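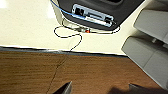

How to Set a Fixed Address for a Home Printer

If your printer drops off the network every few weeks and comes back after you reinstall it, the printer is probably fine. Your router has handed it a new address and your computer is still looking for the old one. Reserving an address takes ten minutes.

What you need

The login for your router, and a printer that already prints over the network at least some of the time.

Step 1. Find the printer's current address

Print a network status page. On most models it is under Settings, then Network or Reports. If there is no screen, check the manual for the button to hold down. Look for two lines on the page: the IP address, such as 192.168.1.214, and the MAC address, six pairs of letters and numbers. Write both down.

Step 2. Log in to the router

Type the router's address into a browser. It is often printed on a label on the router, along with the default password. If you changed the password and lost it, you will have to reset the router, and that wipes your Wi-Fi name as well.

Step 3. Reserve the address

Look for a page called DHCP Reservation, Address Reservation or Static Leases. Choose Add, enter the MAC address, and enter the IP address you want. I keep the one the printer already has – then nothing on the computers has to change. Save, and let the router restart if it asks.

Step 4. Restart the printer

Turn it off, wait a minute, and turn it on again. Print a second status page and compare the addresses. They should match.

Step 5. Check each computer

Print a test page from each one. If a computer still says the printer is offline, remove the printer there and add it again by IP address.

A printer that has both Wi-Fi and a cable connection has two MAC addresses. Reserve the one you use. Yu-ting Kwok wrote in to say her status page listed the wired one first, and she had copied that by mistake.

Last updated 2018-02-13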